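Atden Terrace Set: Setup and Care
Reading time: 4 min

Section 4. Your first afternoon outside

This is the fun part! The set is together, so go enjoy some air.

1. Choose a spot near the railing if you have one. You get the light and all that sky.

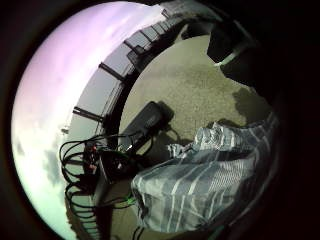 Terrace edge under a bright, cloudy sky.

2. Stand the round table in the middle, with the woven armchair behind it. The lounge chair looks wonderful off to one side.

3. Spread your cloth and smooth it out from the center.
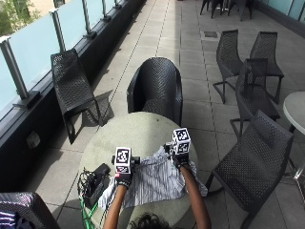
Striped cloth on the round table, woven chairs behind.

CAUTION: Never stand on the tabletop.

4. Sit down, lean back and stretch your legs. The weave lets light and air through, so it's lovely on a sunny day.

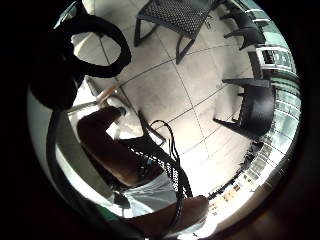

5. Brush the weave clean before you store the chairs in October.

Note: Dridari covers fit both chairs.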